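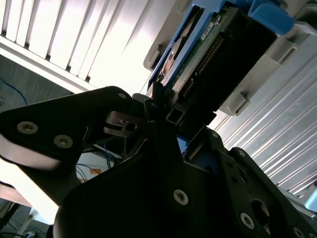
6.4 Caddy jams during removal or insertion

The arm stops and shows a grip fault when a drive caddy binds in the bay frame. Most jams come from a caddy that has gone in at an angle, or from a latch handle that was not fully open.

Caution: Press the stop button before reaching into the bay. The fingers stay clamped after a fault and can close further when the fault is cleared.

1. Press stop and wait for the arm light to go out.
2. Support the caddy with one hand. Do not touch the circuit board or the connector pins.
3. Turn the release knob 2 full turns to open the fingers.
4. Move the arm back by hand at least 50 mm.
5. Open the latch handle and slide the caddy straight out. Do not pry against the guide tabs.
6. Check the guide tabs for cracks and the finger plates for loose screws.
7. Clear the fault and run the Lodholm test cycle at 25 percent speed.

Note: The arm will retry a blocked caddy up to six times. On sites with Dreveck bays, set retries to zero. Repeated tries at our Fosard site in May bent the pins on a drive before anyone reached the stop button.

If the fault comes back, leave the arm off and call Renu Mathur in service.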